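Local news and media > Newsroom practice
Thread: Should reporters have to send quotes back before print?

gindska_desk
February 2, 2021
Our paper is rewriting its sourcing rules and the new draft says every quote over 6 lines has to go back to the person for approval. I cover town government and small business. Last July I filed 188 stories. If this had been in place I would have missed half my deadlines. Does anyone work under a rule like this?

pressroom_lou
We had it for 3 months at the Brokum weekly and dropped it. People did not fix errors. They rewrote themselves to sound better. One school board member sent back a whole new answer.

V. Yurt
I disagree with Lou. I run a one-person newsletter with 1133 subscribers and I send quotes back on anything technical. Farming, medicine, tax. My error rate went down and my sources call me back.

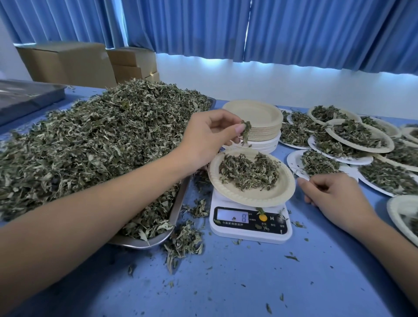 The way I do it is simple. They get the quote and a deadline, and they can correct facts. They can't change tone or take something back. If I don't hear by the deadline, it runs as is.

pressroom_lou
And when they push on tone anyway?

V. Yurt
I say no. It has happened a few times. One of them unsubscribed.

clumusix
You can read a quote over the phone without giving anyone approval. Those are two different things and the draft seems to mix them up. I would ask your editor to change "approval" to "accuracy check" and leave the length out of it. A short quote can be wrong too.

gindska_desk
That wording might work. The length limit came from our lawyer, so I doubt it goes away completely.

pressroom_lou
Volkan, do you tell readers you do this?

V. Yurt
Yes, it's on the about page. Two sentences.

gindska_desk
Thanks. I'll bring the accuracy check version to the meeting and post what they decide.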